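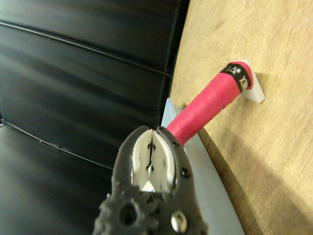 January, glaze book, started 9.40

Second go at the Falby clay with the tin white. Last batch crawled on every rim, and Anas Obeidat thinks the bisque was dusty. Could be. I wiped all the test tiles with a damp sponge this time and left them on the rack overnight.

Mixed 700 g dry, same recipe as page 434 of the old book, but with the china clay from Iyengar in place of the bag we finished. It took more water than I expected. Sieved twice. The second pass still left grit on the mesh, grey, probably from the bucket. Must get a new bucket.

Dipped 20 tiles. Half got a three-second dip and half got five. Marked the backs with iron oxide, S for short and L for long. The L tiles took ages to lose their shine and a few had pinholes before they were dry, so I rubbed those over with a finger. Left L4 and L7 alone to compare.

Kiln: bottom shelf is still warped, so everything went on the upper 2. Cone pack at the front where I can see it through the spy hole. Slow to start, then the usual ramp, no hold at the top.

Anas wants some of the Toketti stoneware in the next firing. Fine by me, but it needs its own shelf, as it stuck last time and we lost a good prop getting it off.

16.15, kiln climbing normally. Lid vent closed.

To do: order batt wash. Ask Risavberg whether the tin oxide is going up again. Copy the recipe out properly, the old page is nearly unreadable where the slip got on it.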